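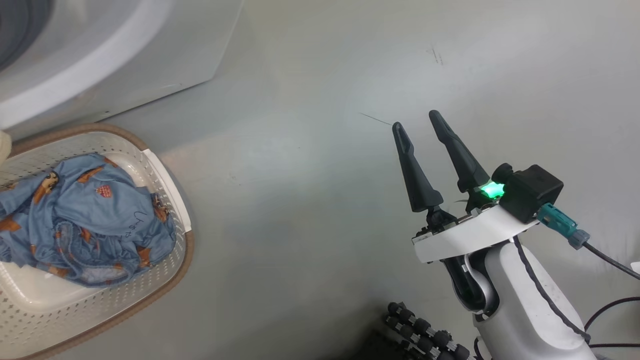 Who Says So? Sources in the Reporting of a Celebrity Wedding
Project report, Media and Society, second semester
Pascal Harms and Malte Hamann

1. Introduction

In August the leading actress of the television series Dramanar married her partner, a former racing cyclist, in the small lake town of Condlow. The couple had not told the press before. They gave one short statement in the evening, after the ceremony was over, and they asked for privacy for their families. The next morning there were already long articles about the dress, the food, the guests and a quarrel between two of the guests.

We asked ourselves where all this came from. The statement had only four sentences. It mentioned the town, the marriage, the thanks to the guests and the wish for privacy. It did not mention a dress or a quarrel. Our project question is therefore: which sources do entertainment articles name when the official information is very short?

We refer to the bride and the groom only as "the actress" and "the cyclist". Their names are easy to find, but this report is also put on the open page of the course, and we did not wish to make one more article about their private life.

2. Material

We collected 70 articles that were published in the first week after the wedding. Most of them were from Skamano, a weekly magazine with a daily website, and from the newspapers of the Hinrichs group, to which the local paper of Condlow also belongs. The rest came from smaller websites.

After the first reading we kept 54 articles. The others were copies of the same text with a new headline, or they were picture galleries with only captions. It was not always easy to decide what is a copy. In one case two Hinrichs papers printed the same article, but one of them had added a paragraph about the traffic on the lake road. We kept both, and Malte still thinks this was a mistake.

The longest article had about 2000 words and appeared in the printed magazine. The shortest was a single paragraph.

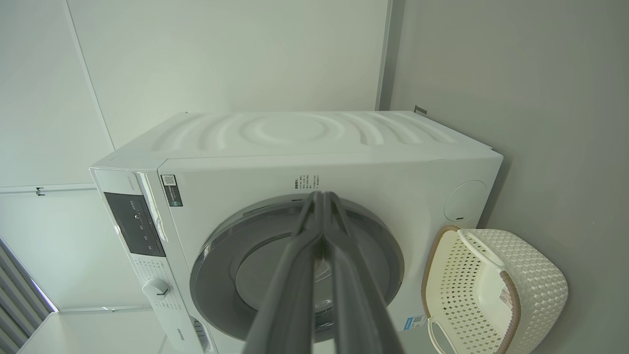
We read the articles separately first and compared our notes afterwards. When we did not agree on a sentence, we read it aloud and discussed it until we could agree. This took much more time than we had planned, and for this reason we left out the readers' comments, which were part of our first proposal.

3. Method

For every article we marked each sentence which contains information about the wedding. Then we wrote down who is given as the source. We used these groups:

Official: the statement of the couple or a person who speaks for them.
Named: a person with first name and last name, for example a baker or a town council member.
Unnamed: "a friend", "an insider", "someone close to the bride".
Other media: the article says that another magazine or paper reported it.
None: the information is given as a fact and no source is mentioned.

A difficult group was the social media posts of the guests. A guest who posts a photo of her table is a named person, but she did not speak with a journalist. We finally put these posts under "named" and marked them with a small star in our table, so that they can be taken out again.

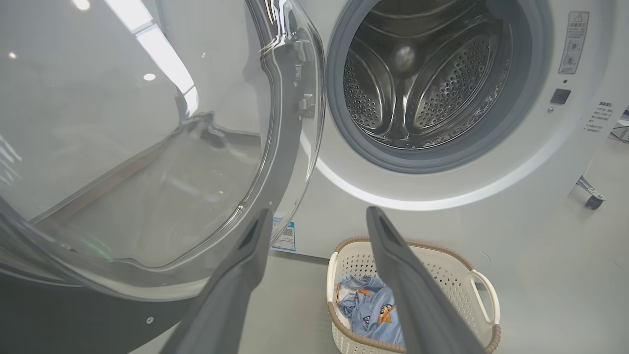
4. Results

Only 19 articles contained a named source who was not part of the official statement. Most of these were from the local paper. This was a surprise for us, because we had expected that the magazine with the bigger staff would have more persons to speak with. The local paper had talked with the owner of a boat rental, with the organist and with a woman who lives across from the church and had seen the cars arrive. What they said was not very exciting. The organist mostly spoke about the organ, which needs repair.

Skamano used the unnamed group most often. The words "an insider" appeared in nearly all of its articles on the subject, and we could not find out if it was always the same insider. In the article about the quarrel there was at first one insider, and in the later version of the same evening there were "several guests". The content of the quarrel had not changed between the two versions.

The smaller websites named other media in most cases. Here we could follow how a sentence changed on its way. Skamano wrote that the dress "could be" the work of a designer who is a friend of the actress. A website wrote, with Skamano as the source, that the designer "is said to" have made it. The third one wrote that she made it and gave no source. We have put the three sentences next to each other in the appendix.

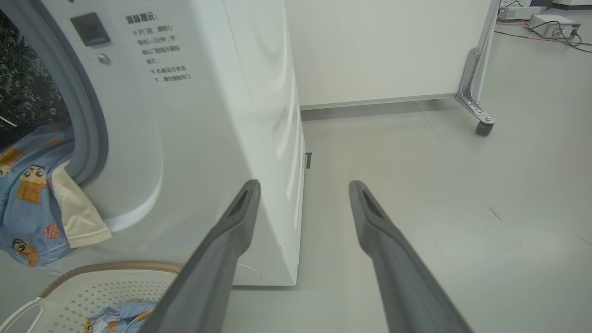
There was also a group of sentences which we had not expected. They look like information but they say only what is usual: a bride is nervous, a mother is proud, the weather played along. We counted these under "none". Perhaps they should have their own group, as nobody would ask for a source for them, and they make our number for "none" higher than is fair.

5. Problems and limits

We had only one event and only one week. It is possible that the articles about a divorce or an illness would be more careful with the sources, or less careful. We also could not see articles which had been deleted or changed before we saved them. For some pages we have two versions, but this was by luck, when one of us opened the page in the morning and the other one in the evening.

We wrote to the editors of Skamano and of the Hinrichs group with three questions about their rules for unnamed sources. From Hinrichs we received a friendly answer with a link to their general guidelines. Skamano did not reply before the end of the project.

Finally, both of us watch Dramanar, and Malte has watched it from the first season. We tried not to be influenced by this. In our first draft we had called the quarrel article "mean", and we took the word out after our second meeting with the tutor.

6. What we would do next

We would like to repeat the work with the coming season start of the series, when there is a lot of official material from the broadcaster. Then we could compare whether the unnamed sources become fewer when the official ones have more to say. The coding table is ready and can be used by the next group. Please ask Pascal for the newest version, as the one in the course folder still has the old group names.

Related projects
Horoscopes in free weekly papers: who writes them?
How talk shows introduce their guests
Royal visits in school newspapers
Captions and headlines: a comparison of two TV guides

Media and Society course page | Contact the course office | Back to top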